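Cludley Trail and Overlook – Safety Checklist with Comments
Inspected by: Titilayo Dauda
Date: September 23, 2019
Reviewed by: Sayaka Minami, Keraleck field office

1. Trailhead sign and map
OK. The map is readable. The line about keeping food inside the car is faded, please repaint before winter.

2. Food storage lockers
Needs repair. Two lockers do not close fully. A bear can put its claw under the door. I tied them with wire and put a notice "do not use". The latch type is the old one from 2000 and we have no more spare parts in the store.

3. Boardwalk at the hot springs
OK with comment. Boards are firm until post 14. After this post I felt movement under my feet, so one person should walk there slowly and look from below also. Handrail is good on both sides.

4. Ground near the springs
Not checked on the north side. The crust looked thin and I did not want to step off the boards. Sayaka has agreed with this.
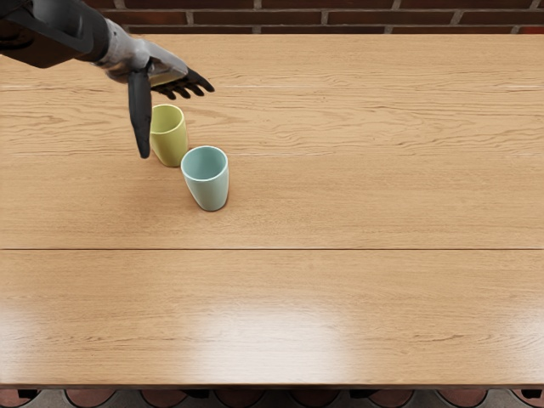 Computer rendering: Ishida

5. Distance signs for wildlife
Partly OK. The sign for elk is standing. The sign for bears and wolves has fallen down and lies in the grass. I could not put it back alone – the post is broken at the bottom.

6. Wukari Creek crossing
OK. Water was low. The rope is 50 feet and has no cuts, but the knot on the far side was tied wrong and I made it again.

7. Overlook fence
Needs repair. The lower rail is loose in the corner where people stand for pictures. Small children can go under it. Please treat this as first priority.

8. Dead trees over the path
Comment only. One big pine leans toward the bench. It was leaning also last year, I think a little less. Ask the tree crew for their opinion.

9. Emergency radio
OK. Test call to Keraleck was answered at once. Battery is full.

Comment from reviewer: I agree with points 2 and 7. Overlook stays closed until the rail is fixed. For point 3, I will go with Titilayo and we look at the posts together. – S. M.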